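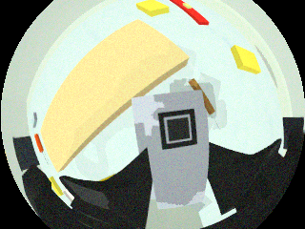
Jahangir Howlader wrote back that a simulated kit is only worth paying for if the blocks go where you tell them on day one, and he didn't get that until day three. Fair enough! Setup is the weak spot of this thing, and I've put the fixes further down so you can skip the two evenings I lost on it.

Trenine Tabletop Kit, review notes and data card
Last edited 22/06/2022

What you get
Trenine sells this as a download: a simulated table, a two-finger gripper, a wrist view and a box of simple parts to push around and pick up. The parts are plain on purpose. There are small yellow blocks, a red curved bar, a narrow brown stick, a big tan slab that gets in the way of everything (I love it), and a gray block with a square black marker on its upper face. My copy came with 120 recorded runs, and I've added 911 of my own, all with the gray block as the target.

The wrist view
It's a fisheye, so you get a round picture with black corners, and straight edges bend as they get near the rim. The fingers take up a lot of the lower part of the view. If your code expects a flat picture, flatten it first. The kit has a script for that called Prasis, and it works fine, but it eats the outer ring, and I'd rather keep the ring.

Getting it running
Install Jiromeck first, then the kit. The manual has these the other way around and that's what got Jahangir (me too).
Set the marker size by hand in the settings file. The default is for an older block.
Leave shadows off until everything else works.
Reset the table every 30 runs or the small parts start to drift.

What's in my runs
Each run is a folder with the wrist video, the finger positions and a one-line note from me. Some of the notes are useful and some just say "nope." I kept the failed grabs in, and they're tagged in the notes file. Runs where the program crashed are gone.

What bugs me
Pale on pale! The background is a light minty gray, and gray parts can get lost in it. You'll see faint see-through shapes and ragged pixels along some edges too. Dilruba Pathirana asked if a darker background would help, and I think it would, but the color is locked in this version. I've asked Trenine about it twice.

Price
I paid 3,860 for the full license, support included, through Mollah, the reseller. Support has been quick and friendly, even when the answer was no. I'd buy it again for grasp practice. For anything with soft parts, look elsewhere, there aren't any in the box.

Still to do
Write up the stick runs, rename the November folders, and find out why the left finger opens a hair later than the right one on my machine.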